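3.2 Care of the two-arm cell

Reading time: 2 min

The Kedinik cell has two arms on one aluminium rail, and the table in front of them is used for toy building blocks. Before each working day we follow the same short routine, written by Assunta Amato after the first month of use. The bolts of the mounting plates are checked with a hand key. Then the gripper fingers are wiped, and each arm is driven slowly to its rest position. If a joint stops more than 2 degrees from its stored value, it is calibrated again.

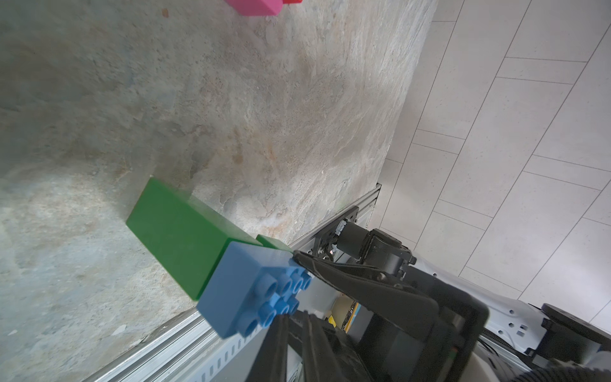

The fingers needed the most attention. A studded block gives a finger only a small contact area, and when it is held at a tilt the load on the wrist motor increases. We therefore limited the closing current to 600 mA. With this limit the motor stays cooler – an important point in long sessions – and the grip is still sufficient for our blocks.

Cables were the second source of faults. In June the left arm lost connection 7 times, always with the wrist turned far inwards. We left a longer loop above the wrist and fixed the rest along the links. The small circuit boards under the bases can be reached without removing an arm, so a loose plug is quickly found (Figure 2).
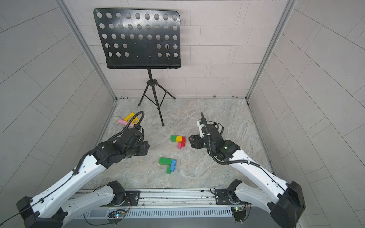 Figure 2. The cell with both arms over the work surface.

3.3 Spare parts

One spare motor of each size is kept beside the cell.

Contact: Zinach Laboratory, Robotics Group | © Zinach | Back to top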